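The Maddocks Kitchen, Plollthorpe

We finished the kitchen in July and have been adding to this page as each corner got put together. The cabinets are from the Levo range and the tile is Loleva. The whole job took 9 weeks, most of it spent waiting on the stone. More photos will go up once the pantry doors are hung.

The counter and sink

Dark granite with fine white speckles, and a stainless steel sink. We wanted a dark top next to the steel and are happy with how the two go together. The slab cost $1,283, cutout included.
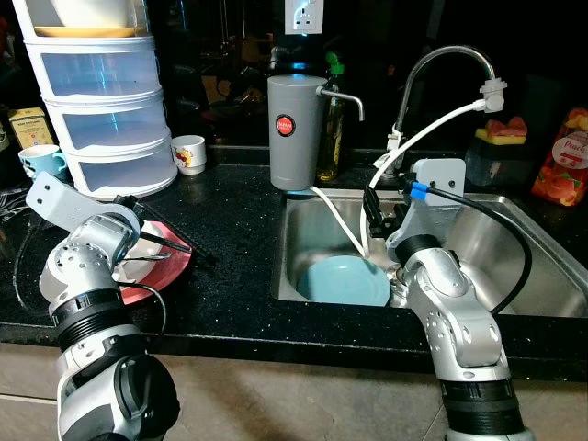 Water filter and faucet

The filter is the tall gray column behind the sink, with its own curved spout. A white hose from its base drapes over the rim into the basin. The chrome gooseneck has a white fitting on the outlet for the flexible tube. Dish soap stays at the back by the filter, and the outlet is high on the wall.

Plates

The everyday set is a mix of colors: pink-red, white and pale teal-blue. We kept these from the old kitchen and got rid of 4 boxes of things we never used.

Still to come

Pantry doors, shelf lighting and the new floor by the back door. We have set aside $700 for the lighting.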